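Cleaning Interior Window Glass and Glossy Wall Panels
Mosten Building, Office Floors

These instructions apply to staff who clean the large windows and the glossy panels beside them. Questions may be sent to Shengli Xia, Facilities Office.

Before starting
Work on an overcast day or when direct sun has left the glass. Cleaner dries too quickly on warm panes and leaves streaks. Remove items from the sill and place a dry towel along the lower edge of the window.

Mix 14 milliliters of neutral detergent into 500 milliliters of lukewarm water. Do not use ammonia on the panels, as it dulls the finish.

Windows
Dust the dark metal dividers with a dry cloth before any liquid is applied. Clean one pane at a time, beginning with the highest. Apply the solution with a damp microfiber pad, then draw a squeegee across the pane in overlapping passes and wipe the blade after each pass. Dry the corners where the dividers meet with a folded cloth.

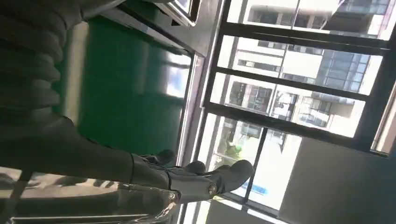 Panels
Spray the cloth, never the panel. Wipe from top to bottom in straight strokes, and buff at once with a second, dry cloth. Circular strokes leave marks that show in daylight. Check the finished surface from the side, looking toward the window, and repeat where a haze remains.

Frames and housings beside the panels should be wiped with a barely damp cloth. Switch off any light fixture nearby and let it cool before dusting it.

Report scratches or loose seals to extension 1466.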